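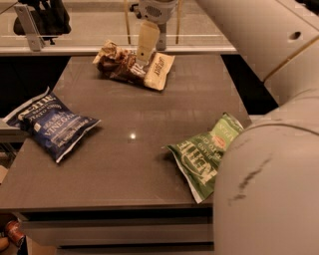

*Three bags on the dark table: the blue one is sea salt and vinegar*

**Keeping crisps from going soft and from breaking**

Posted by Fanni Gál

Hello all. I buy crisps for our games evening in Timville, and I have now three bags at home, two of them Kettle Brand. My problem is double. When we open a bag and do not finish it, the next evening the crisps are already soft. Also I carry them by bicycle and many arrive as crumbs. Is it better to keep them in the bag or to move them to a box? I have only one cupboard, above the cooker.

**Ernő Illés**

Not above the cooker, please. The steam goes up there and it is the worst place. I leave crisps in their own bag, press the air out slowly with the flat hand, fold the top over three times and put a strong clothes peg in the middle and one at each side if the bag is wide. Then it stands in a tin with a lid. In this way they are good for four or five days. The salt and vinegar ones become soft first in my house, I don't know the reason.

For the bicycle: do not open them before you go, the air inside is protecting them. Put them last in the pannier, on top of the bread.

**Victor Mabula**

just eat them the same evening :)

**Katalin Barta**

I agree with Ernő about the tin, but a plastic box is also fine if the lid closes well. Mine holds around 3000 ml and takes one big bag, folded. If they are already soft, spread them on a tray and give them three minutes in a low oven, then let them cool before you taste. The crumbs I keep for the top of a fish pie.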